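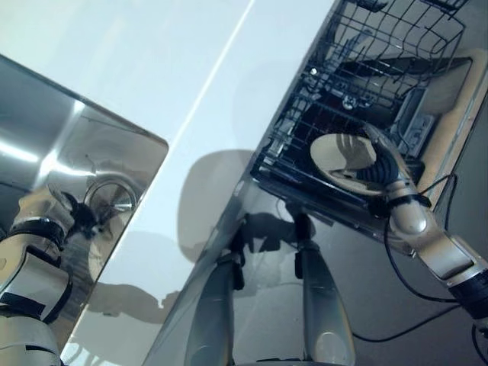
Section 2. Planning and budgeting before you order

Read this section before you request a quote for the Ilura two-arm kitchen unit. It covers the site check, the parts list, the running costs and the order form. Installation starts in Section 3.

You will need a tape measure, a floor plan of the kitchen or dish area, and the name of whoever approves electrical work in your building.

2.1 Decide which tasks you are paying for

1. Write down every task you expect the unit to do in its first year. Be specific. "Dishes" is too broad to quote. "Place round dinner plates in a wire rack" can be quoted.

2. Mark each task as Standard or Added. Standard tasks are listed on the back of the order form. Added tasks need a setup visit, and each visit is billed separately.

3. Put the tasks in order of how often they come up in a normal shift. If the budget gets cut later, drop tasks from the bottom of this list.

4. For rack work, record the make and size of the rack you use now. If you plan to replace the rack, buy the new one first and give us its measurements. Changing racks after setup means repeating the placement training for that task.

Note: Plates, bowls and cups count as three tasks, even when they go in the same rack.

2.2 Check the site

1. Measure the free floor space in front of the counter. The base needs a clear square 53 inches on each side. Do not count space under an overhang.

2. Measure counter height at both ends of the work area. If the two readings differ by more than 2 inches, tell your dealer before ordering. You may need the Friesen leveling base, which has its own line on the price sheet.

3. List the shiny surfaces within reach of the arms: polished steel, black glass, glossy tile. Reflections of the arms and of the item being carried can slow down plate handling. Most sites solve this during setup by adjusting the lights, at no extra charge. A few need matte covers, so set aside a small amount for them.

4. Find the nearest grounded outlet. The unit must have its own circuit. Get a price from an electrician now if there isn't one - this is the item most often missing from first budgets.

5. Plan a route for any cables that will run near the work area. Leave enough slack for the full reach of the arm.

CAUTION: Do not plan to run cables across a cooktop, a sink or a walkway. Loose cable can catch on a rack or on the hand.

2.3 Build the budget

Use one line for each item below. Leave a line at zero if it doesn't apply, so that the reviewer can see it was considered.

Base unit with two arms
Hands (one pair is included; a spare pair is strongly recommended)
Leveling base, if required
Electrical work
Added tasks and setup visits
Staff training
Finger covers and other wear parts
Service plan
Breakage allowance

Finger covers are sold in packs of 30. A site running one shift a day should budget two packs for the first year. Order them with the unit. Packs bought later ship from the Rirkedent warehouse and freight is extra.

The breakage allowance is for your own dishes. Use inexpensive plates of the same size and weight as your regular ones during training, and have 100 on hand before the setup visit.

Note: Service plans are sold through Pollent and start on the delivery date, even if the unit stays in its crate. If your electrical work is running late, ask to move the delivery.

2.4 Buy or lease

Leasing covers the base unit, one pair of hands and the basic service plan. It does not cover electrical work, wear parts or added tasks. If you aren't sure the dish area will stay where it is, lease for the first term. Moving a unit to another room requires a new site check and a new setup visit under either arrangement.

Compare the two using the full list in 2.3. The base price alone will make leasing look cheaper than it is.

2.5 Place the order

1. Attach the task list, the floor plan and your rack measurements to the order form.

2. Ask for a written quote. Quotes are good for 30 days.

3. Confirm the doorway and elevator sizes with the carrier. The crate doesn't come apart.

4. Choose a setup date at least one week after delivery. Orders for September delivery should be in before the end of June.

5. Keep a copy of the task list. The installer will work through it with you in Section 3, and anything that isn't on it will be quoted as an added task.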